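Progress report to the Grønli Fund
Project: Volley — shared servicing program for community transport vehicles
Prepared by: Tyra Ljungberg, program lead
Reporting period: April to date
Report date: 18 Nov 2020

1. Status

The program is running and within budget. Intake at the Skilora workshop opened in April with two hoists in use. The third hoist was commissioned later than planned because the electrical inspection had to be rebooked. All three are now certified.

The workshop has closed 381 service jobs in the period. Of these, 104 were brake jobs, which is a higher share than we allowed for in the application. Most of the rest were scheduled oil and filter services, tyre rotations and battery replacements.

2. Brake work

The buses and vans in the program make short trips with many stops, often on steep streets, and front pads are wearing out before the interval in the maker's schedule. Tomos Price has rewritten the inspection sheet so that pad thickness is measured at every visit and recorded per wheel. Rotors are measured at the same time. Where a rotor is close to its minimum it is now replaced with the pads, so the vehicle does not come back a few weeks later for the same axle.

Parts cost per brake job has gone up as a result. Labour per vehicle has come down. We expect the two to balance over a full year but do not have the data to show it yet.

3. Warranty claims

Before the program, several member groups were paying for repairs that were still under warranty. Each vehicle's build date and warranty end date are now held in Idico, the job card system, and the card cannot be printed until the warranty field is filled in. So far 15 claims have been lodged with dealers. Two were refused for missing service history, and both of those vehicles came to us from private sale.

Old paper records are still being entered. Logbooks for the older vans are incomplete and in some cases the odometer reading is the only reliable entry.

4. Customer area and front counter

Minor works at the front counter are finished apart from the door closer. Drivers can now wait inside while a short job is done, and keys are signed in and out at one point. 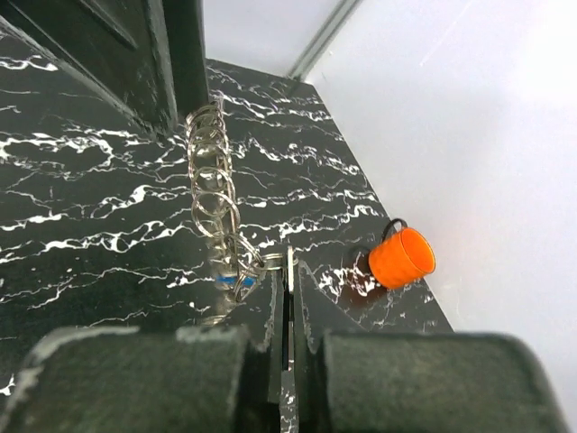 The after-hours key drop was installed in the same stage. It has cut the morning queue, though some drivers leave the key without the fault note. A tag with a tear-off slip is being printed to deal with this.

5. Issues and risks

Supply of cabin filters and some suspension parts remains slow. We hold extra stock of the common sizes and order the rest at booking. One technician position is vacant — the ad has been placed again with a revised pay range.

The waste oil contract ends before the next report. Quotes have been requested.

6. Next period

Complete the logbook entry in Idico.
Fill the technician position.
Move to 100 per cent online booking for member groups.
Review service intervals for vehicles on steep routes.
Replace the compressor dryer, subject to quote.

The second instalment is requested under the existing schedule. Receipts and the job summary by member group are attached separately.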